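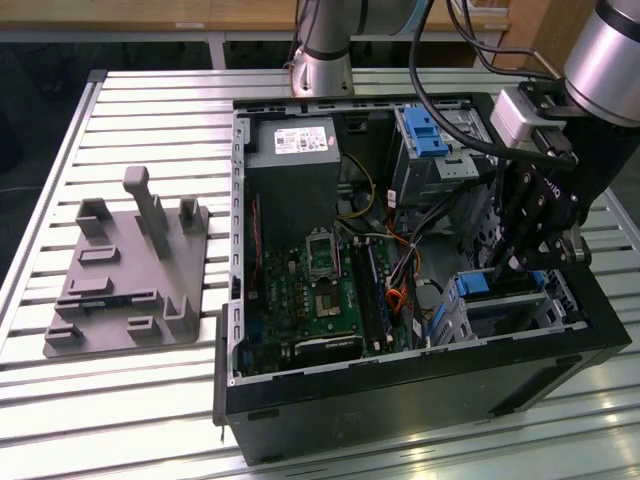

Hudholm Publishes Setup and Service Procedure for Two-Arm PC Disassembly Cell

GRONDIA, Saturday, February 24, 2024 – Hudholm today released the setup and service procedure for its Hilier cell, a two-arm workstation used to take apart desktop computers for parts recovery. The document covers fixture placement, gripper alignment, camera checks and the routine maintenance of the table and cabling. It replaces the commissioning notes supplied with the first cells.

The Hilier cell is built on a table of extruded aluminum slats. Tower cases are worked on lying flat, side panel off, with the open side facing up. A 3D-printed fixture plate sits on the slats beside the case. The new procedure treats the position of that plate as the reference for everything else in the cell. If the plate is moved, the stored positions for both arms are considered invalid until the check sequence has been run again.

"Most of the faults we were called out for came back to the plate," said Mohit Rawat, service lead at Hudholm. "Someone lifts it to clean under it, puts it back a little off, and the arm starts closing on the edge of a drive latch where it used to close on the middle. The arm is fine. We were replacing finger pads that had nothing wrong with them."

Under the procedure, the operator checks the plate against two stop marks at the start of each shift. The arm then touches 11 points, some on the plate and the rest on an empty reference chassis. A deviation at any point stops the sequence and shows the point number on the operator panel. The full check takes 15 minutes.

Gripper maintenance has been rewritten. Finger pads are now inspected every 1,000 grip cycles and replaced in pairs. Linkage screws are checked for torque at the same interval, with the arm parked and locked out. The earlier notes called for replacement by calendar date, which gave poor results at sites running short shifts. Cells already in service should have their cycle counters set to zero at the first pad change after the procedure is adopted.

The wrist camera section adds a lighting test. Bare aluminum slats reflect overhead lamps, and a bright patch close to the case can upset the detection of small parts such as latches and connectors. Sites are asked to record a reference view with the room lights in their normal working state, and to repeat it after any lamp is moved or changed. Matte covers for the slats are available as a spare part – they are optional and do not affect plate height.

Cable routing is covered on a separate sheet. Arm cables must keep enough slack for full wrist rotation and must clear the chassis at the lowest reach position. Loose power supply leads inside the case remain the most common cause of a stopped cycle. The procedure allows the operator to move them aside by hand only when both arms are in the parked state and the panel shows a hold.

The procedure was tested at the Nam refurbishing site, where Dong-geon Pyo is responsible for cell upkeep.

"The old notes assumed you had the installer standing next to you," Pyo said. "We asked for the check points to be numbered the same way on the panel and on the sheet. They are now. The torque values are also on the same page as the screws, so I don't need two binders open on the counter."

Unplanned stops at Nam fell by more than 15 percent over the test period, according to site records. Hudholm has not yet collected comparable figures from other sites.

The procedure applies to Hilier cells with control software version 2 or later. Owners of earlier cells can request the update through their service contact. A supplement covering small form factor cases is planned for August.

About Hudholm
Hudholm designs and services automated workstations for electronics repair and parts recovery. The company is based in Grondia.

Media contact
Hudholm Press Office, Grondia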